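Notebook, brick sorting cell
24 January 2019

Long one today, so get a coffee. I meant to write this up as I went along and of course I didn't, so it's all coming out in one go at the end of the afternoon.

First, where we are. The Ilie task set (bricks sorted by color into the little bins, both arms, teleoperated) now stands at 1,192 demos that I'd be happy to train on. The target we gave Pemura back in November was 2,667, so we're not halfway, and I'd like to stop pretending the pace will pick up by itself. Today we added 80. That's a decent day for us! It would've been more but the first hour and a bit went on the left leader arm.

So, the leader arm. Raffaele Colombo had it first thing and kept saying it felt heavy at the elbow. I told him it was fine (it was not fine). You could push the leader through a slow reach and the follower would lag and then catch up with a little hop, right when you're trying to be gentle over a bin. We swapped the two leaders left for right and the hop moved with the leader, so at least that rules out the follower and the cable. Then we took the elbow cover off and one of the four screws holding the servo horn was loose enough to turn with my fingers. Tightened all of them, dab of threadlock, re-zeroed, hop gone. I've put a paint mark across each screw head so we can see at a glance if they walk again. If you take the cover off, please redo the marks.

Re-zeroing reminder, as I forgot the order myself and had to do it twice: power down the followers, park both leaders in the rest cradle, run the zero script, and only then bring the followers back up. If you bring the followers up first they jump to wherever the old zero says they should be. I had my hand on the stop button the second time. The first time I didn't, and I don't recommend it.

On to the demos themselves. We had three of us rotating and I think the rotation is too long. By the end of my second block my grasps were sloppy, and you can see it when you play them back – I start coming in at a slant, catching a brick by one corner, and then wiggling it until it sits. The wiggle is the bit I worry about. A policy trained on my tired wiggling is going to learn tired wiggling. We tossed 23 episodes from today's pile before counting, and most of them were mine, from that block. From tomorrow let's do shorter turns and swap even if you feel good.

Things I noticed while driving, in no order:

The last bit of the descent is where people differ most. Raffaele stops dead above the bin, lines up, then goes straight down. I come in on a curve and open the fingers on the way. Both work by hand, but mixed together in one set they may average out to something that does neither. I've asked him to teach me his way, mostly because his is easier to copy. We'll tag the old episodes by operator so we can train on his alone and compare.

Wedge pieces are a pain. A square brick goes into the fingers and lines itself up, a wedge squirts out sideways if you close too fast. Slow close, and grab across the thick end. I'd like to try the softer pads from Odemlow on one gripper before we buy them for both. (They quoted us a silly lead time, so if anybody has a spare set in a drawer, shout.)

Bins sliding. When a finger brushes a wall the whole row wants to shift, and then the next episode starts from a slightly different place. I went back and forth on whether to tape them down. In the end I left them free, as a bit of variation is good for us, but I do nudge them back if they've wandered a lot. Let's agree what "a lot" means. I'm saying half a bin width until someone objects.

Dropped pieces. If a piece ends up on the table and you can reach it, pick it up as part of the demo and carry on. Don't reset. We have hardly any recoveries in the set and we need them badly – the trained version from last week drops a brick and then just goes about its business as though it hadn't. If the piece lands somewhere the arm can't get to, end the episode and flag it.

I also gave kinesthetic teaching another go on the right arm at lunch, with the motors slack and me moving it by the wrist. It's lovely for one arm! You feel the contact with the bin floor straight away, which you never do through the leader. But my own arm is in every overhead view, and doing two arms at once takes two people who don't bump elbows. I'll keep it for the short single-arm stuff and leave the sorting on the leaders.

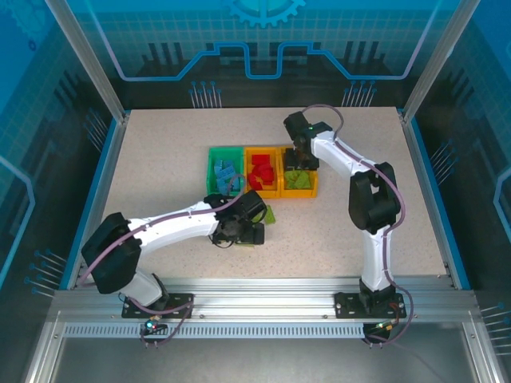
Both followers over the sorting bins: blue, red and lime green pieces, right gripper down in the green.

Cables next. The mauve ones following the arms have enough slack for the reaches we do now, but I'd still like a clip near each wrist. I had a loop rub on a bin during a fast pull back and the bin came along for the ride. Bodbridge do a small snap-on clip that should fit the link; I've added it to the order sheet.

Data side: the sync check passed on everything we kept. One episode had a gap in the joint stream and went in the bin with my wiggly ones. The upload is running now and it's slow, so please don't reboot the recording machine before it finishes, even if it looks asleep.

To do:
Tag operators on the old episodes (me)
Write down the straight-down approach properly, with the finger opening we want (Raffaele)
Clips on the wrists when they arrive
Try the soft pads on the left gripper only
Check the paint marks on the leader elbow before the first block
Train on the current set overnight, same settings as last time, and look at the drops first

If the overnight run dies again, check the disk before you check anything else. Last time I lost a whole morning to a full disk and a very unhelpful error.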